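3.2 Demonstration Collection

All demonstrations were recorded with a hand-held gripper at the Clidham site. Two operators shared the work and used the same tabletop throughout. Each episode starts with the fingers open and ends when the operator presses the stop pedal. We kept episodes between 70 and 185 time steps and threw out the rest, which left 4000 for training.

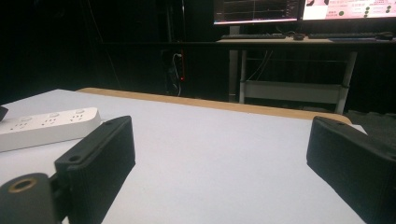 Figure 3. View from the gripper camera, with the fingers open over the table and a white power strip to the left.

We did not mask the background. Monitors, cables and the curtain behind the table stay in the input, as in the Serkholm set. A further 1000 episodes, recorded in October after the desks had been moved, are held out for testing and are not used to tune the policy.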